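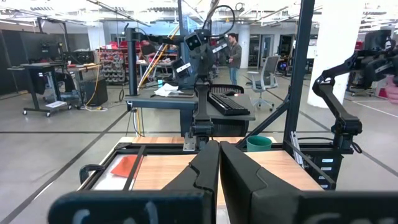 Folding towels and putting away mugs, the slow way

My mother kept her dish towels in a heap and found the one she wanted every time, bless her, but I never had that gift. So I fold, and after years of fussing with it I've settled on a way that suits me.

Start with a clean, flat surface and wipe off any crumbs first. Lay the towel down, smooth it from the middle out with the side of your hand, and bring the short ends together. Then fold once more, and once more again if your drawer is shallow. It needn't be perfect! A little rumple does no harm, and a frayed hem can always be turned to the inside.

I like to give each color its own job - pink for glasses and mugs, orange for counters and spills - so I never have to sniff a towel to find out where it's been. Mugs go on a tray while I work, handles all facing the same way, and then the whole lot can be carried to the cupboard in one trip.

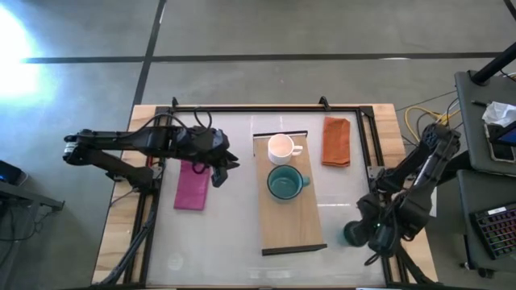 Mugs on the tray with their handles to the right, folded towels to either side.

If your towels have stopped soaking things up, skip the fabric softener for a few washes. Mine perked right up after that (I'd been pouring it in for years, I'm sorry to say). And do let them dry all the way through before folding, even if that means leaving them out until Tuesday. 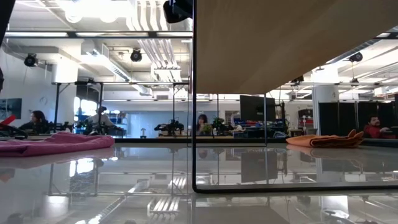

Kevin Rivadeneyra wrote in to say that he rolls his towels and stands them on end in a deep drawer, with the newest ones at the back, and that it works just as well for cloth napkins. I tried it with the napkins and I'm keeping it, though the towels are staying folded.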